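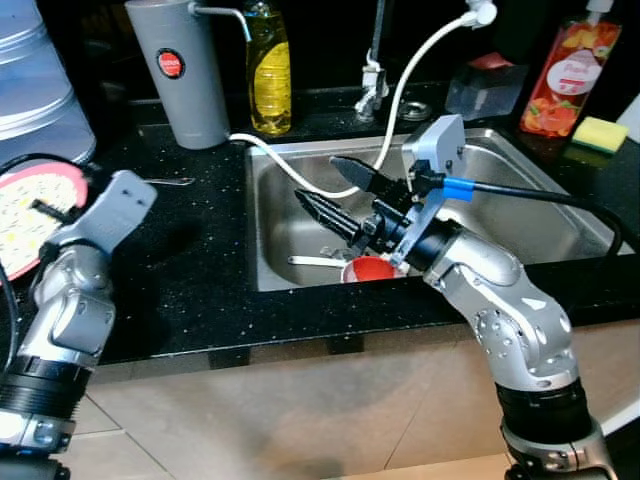

Right gripper open over the red bowl, left one parked by the plate.

June 25, 2026

Sink day again. Satish Naidu wanted the Forsberg fingers compared with the Turnberg ones before he goes back to Tasley, so I did the bowls all morning and the spoons after lunch. Forsberg on the right arm, left arm kept back by the grey canister and out of the way.

The long fingers get down into the basin well enough. What I don't like is the angle at the rim. If the wrist comes in too flat the bracket underneath is close to the front wall of the sink, and I had to stop twice and teach the approach again, steeper. The Turnberg set is shorter and never had that trouble, but it also never got a decent hold on anything lying flat on the bottom.

Wrist camera cable came out once. I have put more tape on and written it on the board. We need a proper clip by September. 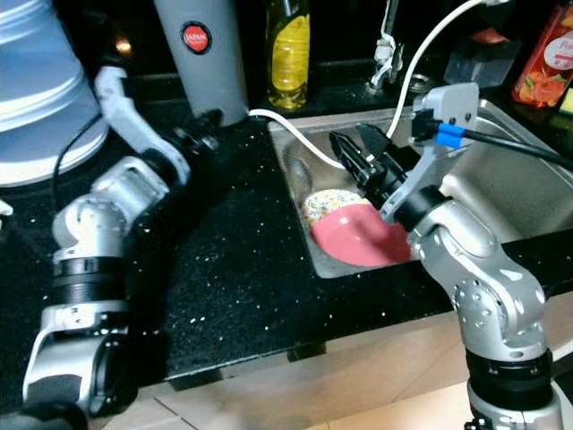 Reaching for the pink bowl, with the flowered dish behind it.

Tilted bowls are the hard ones. The grip force was set at 27 from yesterday and I left it there for the first batch, then dropped it. Lower seemed kinder to the rims but I had more slips, so it went back up. Shiny insides still upset the depth reading when the light catches them. Satish thinks it is the exposure. I think it is the mounting, and we did not settle it.

Ended on 93 good grasps for the Forsberg. The log stopped at line 3398 and I copied it over to the Liltevton drive before tea. Turnberg numbers still to be typed up.

Back a bit sore from bending over the controller. Fish for supper. Tomorrow swap the fingers over to the left arm and start with the plate.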